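Flindow Adult Learning, Home Care Basics
Handout for Session 3: The Walking Pickup
Sun 1 October

Last session was all about drawers. In this one we get up and move, and I've been looking forward to it since September!

Terms for today

Perch: any flat top that collects stuff without being meant to. Desks, the top of an air purifier, the dryer, that one windowsill.
Stray: whatever has landed on a perch. Wrappers and empty packaging are the classics.
Carry: the container that travels with you.

The main idea is wonderfully simple. Most of us pick up one wrapper, walk it to the trash, come back, and pick up the next. In the Bikley apartment exercise we added up the steps for a single evening done that way and got 1314. With a carry in hand, the same rooms took 750. I still love that result.

How to do a pass

Pick a light container with a wide opening. Start at the door and follow the wall. Hold the carry low on one side and keep your other hand for the perches. Bring the carry right up to the perch before you reach for anything, and clear the whole top before moving on. Don't sort yet! Sorting happens at the end, in one place (Session 4, the Arkberg method).

Carry low, other hand free:

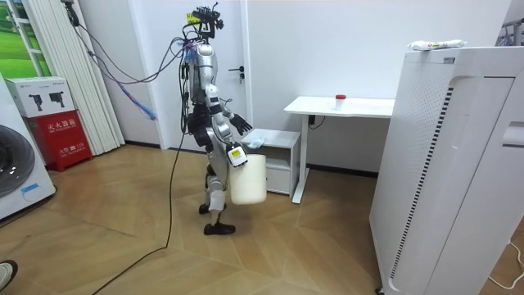
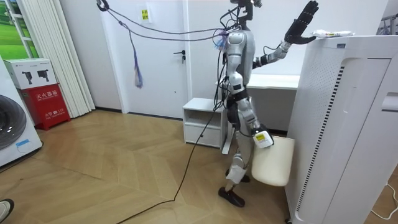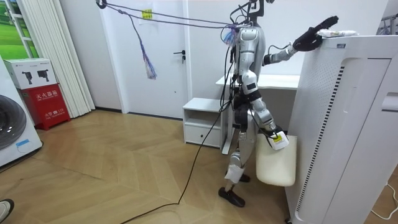

One reply to the Session 2 sheet argued for two carries, one for trash and one for things that belong in another room, on the grounds that a single container only moves the mess around. It's a good objection and I want us to argue it out. My answer so far is that two carries use up both hands, so you end up setting one down at every stop (and then it becomes a stray itself). If your rooms are big, try it both ways and tell us.

For next time

Do one pass a day in the room you use most. Write down each perch and what was on it. A list of 41 strays is fine, so is a list of three.
Reading: Lodhi workbook, up to page 100. Skip the section on closets for now.
Bring your carry to class, whatever it is. I want to see them all!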